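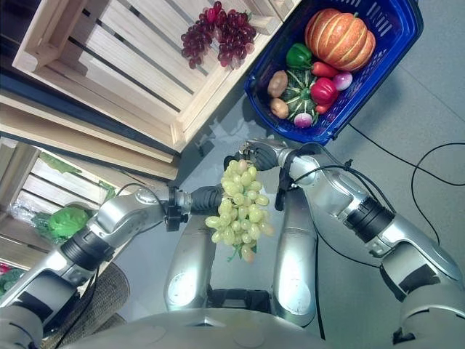 Casting Stones at the Kitchen Table: What I Learned From Six Weeks of Runes
Project report, Folk Belief and Practice
19 Dec 2024

When I signed up for this class I figured I'd write my project on horoscopes, like half the room did. Then my neighbor Nele Lammers lent me a little bag of rune stones she'd bought years ago at a fair in Skerbridge, and that was the end of the horoscope plan! My question was pretty simple: does a person reading for herself come up with different meanings than she gets from the booklet?

I did one three-stone cast every evening for six weeks. The first stone stands for where things are, the second for what's in the way, and the third for where it might go. I wrote down my own reading before I opened the booklet (this was hard, I peeked twice in the first week and threw those two casts out). Then I copied the booklet's version underneath and marked whether they matched, sort of matched, or had nothing to do with each other.

At the start, nearly everything went in the "nothing" column. I'd pull Hagalaz, the hail rune, and write something about the weather, and the booklet would go on about sudden upsets and letting go. By week four I was matching a lot more, but I think I'd just memorized the booklet by then. That's a real problem with my method and I should have seen it coming. If I did it over I'd switch booklets halfway through.

I also talked to Bogdan Ostrowski, who has been reading runes for people in Flistumgate since before I was born. He doesn't use reversed meanings at all, and he thinks the blank stone that comes in a lot of modern sets is silly (he keeps his in a drawer with the spare batteries). He told me to quit asking yes or no questions. I tried that in week five, and my journal entries got a lot longer, mostly me arguing with myself about whether to change majors.

I can't say the stones told me anything about the future. My notes don't test that, and my questions were too fuzzy to check anyway. What I can say is that my readings leaned hard on whatever mood I was in. On bad days even Wunjo, which is supposed to be joy, came out sounding like a warning.

The full journal is in the appendix, minus a few entries that were too personal to hand in.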